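Galerie – Apprendre à ranger à un bras qui n'a rien demandé

Juillet – par Despina Kolev

Imprimer cette page | Envoyer par e-mail

À l'atelier Skollura, on n'écrit pas de programme pour ranger une table. On prend les poignées, on fait le geste à distance, et le bras est prié d'en tirer des leçons. Il en faut 302 par tâche. Spyros Nikolaidis en a enregistré 57 avant le déjeuner et réclame depuis un fauteuil à accoudoirs.

La règle est simple : un objet à la fois, sans hésiter. Toute hésitation de l'opérateur est apprise avec le reste – le modèle de juin marquait une pause pensive avant chaque prise, exactement comme Fatos Popescu.

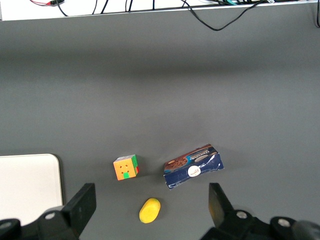

Vue du poignet. L'objet jaune entre les doigts de la pince, le Rubik's cube et la boîte en carton cabossée juste derrière. Les câbles du fond ne font pas partie de l'exercice.

Le jaune passe pour facile. Il est petit, ovale, et roule volontiers dès qu'on ferme un peu de travers. La boîte, elle, change de forme à chaque séance ; Todor Tomić y voit de la diversité dans les données.

Pour le cube, consigne inchangée : on le déplace, on ne le résout pas. Trente-cinq démonstrations ont été jetées le mois dernier, dont deux pour excès d'ambition.

À voir aussi
Hevine, la table d'à côté
Guider le bras à la main : les gants sont-ils utiles ?
2000 gestes plus tard, entretien avec Todor Dumitrescu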